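Write the shift handover note before you clean up, while the details are fresh. Ten minutes is plenty.

## What goes in it

1. Put the line name and your initials at the top.
2. List open jobs by order number, oldest first. Write "order 742, waiting on labels," and leave out "almost done."
3. Note any part that was set aside and which shelf it is on.
4. Copy the finished count from the tally sheet. If the sheet says 1,659, write 1,659.

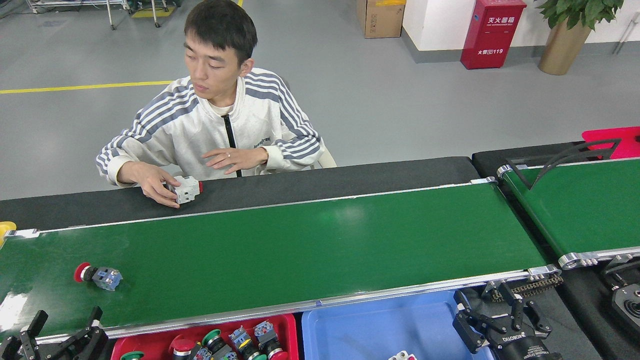
**What if nothing happened on my shift?**

Write "no open items" and initial it. A blank page looks the same as a forgotten one.

## Handing it over

Read the note out loud to the next person. Kusum Goel started this at Clallton, and it catches most bad handwriting. Keep it under 3 minutes. Let them ask questions at the end, and add the answers to the note in a different color. 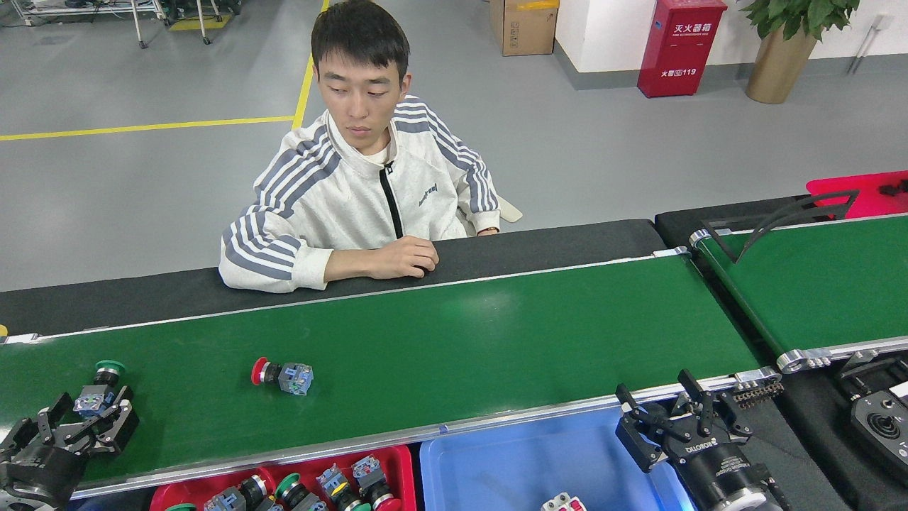

If the next person is late, leave the note in the tray by the time clock and tell the lead. Don't leave it at the station, where it gets covered up. Old notes go in the binder, newest on top, and the binder is emptied every June.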